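Kirkemum Farm Trail
Progress report to the Lappalainen Fund, covering the second season
Prepared by Pirjo Niskanen, trail coordinator

Where we are

The grant pays for a shared trail of pick-your-own farms and orchards in the Kirkemum valley, with one map, one set of opening hours and a shuttle on busy days. This report covers the period from the end of strawberry picking in July through the last apple day in October. The spring plant sales were covered in the previous report and are not repeated except where the money carries over.

All the farms that signed up in the first season stayed in, apart from the Zultano orchard, which closed to the public in August after hail took most of the early apples. The owners want to come back next year. We left them on the map with a sticker saying closed for the season, and a few families still drove out there. Next year's map will be printed later, after the growers have confirmed.

Visitors

The shuttle carried 521 passengers. We counted those because the driver sells the tickets. We do not have a reliable figure for people who came in their own cars, and the farms record things differently. Two of them count heads, one counts buckets, and the rest go by what is in the cash box. The application promised a visitor total for the whole trail and we can't give one. For next season the farms have agreed to hand each car a colored card at the gate and keep the stubs.

From the comment slips, most visitors were families with children under ten, followed by retired couples who came for the apples and the cider pressing. Parking was the most frequent complaint. Second was that the blueberry rows at the upper farm were picked clean by 11 a.m. on good-weather days. The grower there now opens half the rows in the morning and the other half after lunch, and complaints dropped off once that started.

The corn maze

The maze was the new attraction this year. It was cut in late June when the corn was knee high, to a pattern drawn by the high school art class, and opened in the first half of September. It should have opened in August. The first planting came up patchy at the road end and had to be reseeded, and the reseeded part never reached full height. Children could not see over it but adults could, so that section became the short maze for small kids, with the long maze behind it. We would do it that way again.

One storm flattened a corner of the long maze. The paths there were roped off and the exit was moved to the tractor lane. There were no injuries at the maze all season. Two people called the help number from inside after dusk. Closing time has been moved to 6 p.m. for the final month, and the last entry is an hour before that.

Pumpkins

The pumpkin field did well. The growers planted a mix of carving types and smaller cooking ones, and the cooking ones sold out first. There were 400 carving pumpkins left after the last public day. Most of them went to the school for its lantern walk, and the remainder went to a pig farmer. Next year's seed order has been adjusted toward cooking and white varieties.

Wagon rides ran on both field routes. The south route was stopped early because of mud at the gate. We have asked for a price on gravel for that stretch and will come back to you if it cannot be paid from the existing budget.

Signs and site work

The road signs arrived from Plastgate in May and all of them are up. Two were put at the wrong junction and have been moved. The county asked us to take down the one closest to the bridge, so visitors coming from the north get no sign until they are almost at the church. We have applied for a permit for a different spot – no answer yet.
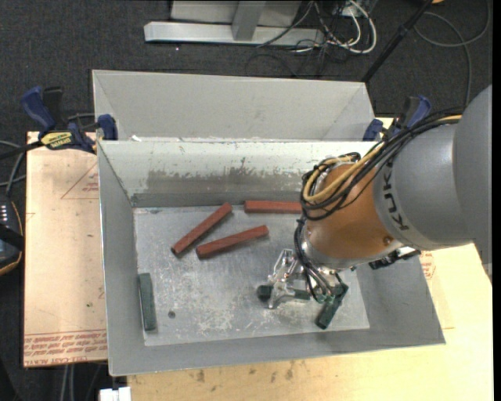
The picnic area at the middle farm has its tables and a roofed corner for rain. The handwashing station is there too, but it was connected late and only ran for the apple weeks. The portable toilets were rented for the full season at the price we gave you in the application. The ramp to the farm shop still has to be built. The carpenter is booked for the winter and the lumber is paid for.

Money

We have spent almost 70 percent of the grant. Shuttle costs were higher than planned because we added afternoon runs during the pumpkin weeks. Printing was lower, since the farms took fewer maps than they had asked for. The unspent amount is set aside for the ramp, the gate stubs and the first half of next year's shuttle contract. A full statement with receipts is attached separately.

We request permission to move the leftover printing money to the shuttle line. It does not change the total.

Next steps

The growers meet in January to settle opening dates and prices. The strawberry farms would like one shared price per bucket, and the apple growers would not, so that will take some discussion. After that the map goes to the designer and the shuttle times are fixed. The art class has already been asked for a new maze drawing, with wider paths for strollers.

The next report will follow after the strawberry season.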